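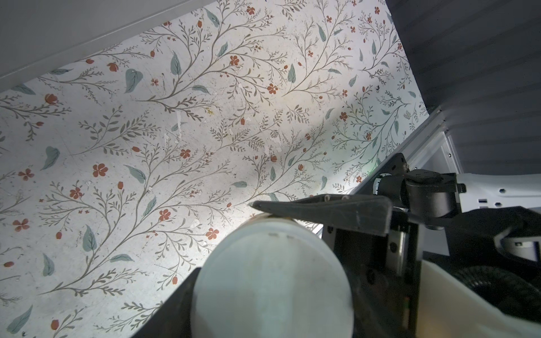 I run the teaching sessions at Niduvetti, and I need more hands! You steer a pair of robot arms by remote, doing simple pick-ups over and over so they can learn from you. Closing two black fingers on something white and round over a flowery mat takes more patience than you'd think - I still fumble it. 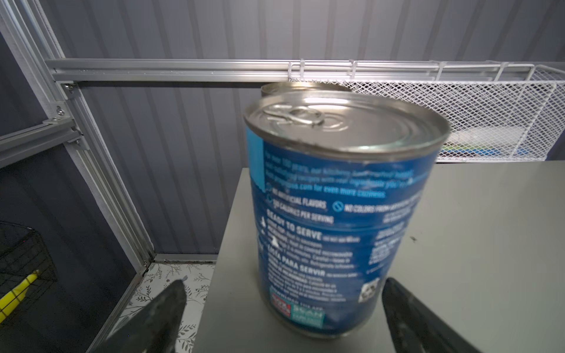 No experience needed, and I'll train you myself. We pay $108 a session, starting September 2021.
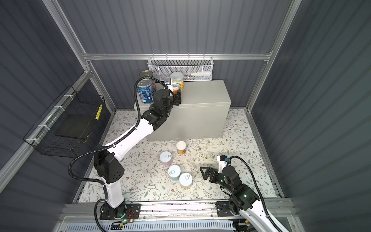 You should be 18 or older and okay with sitting a while. Leave your number in the comments and I'll call you - evenings are fine too.

300 shares 17 comments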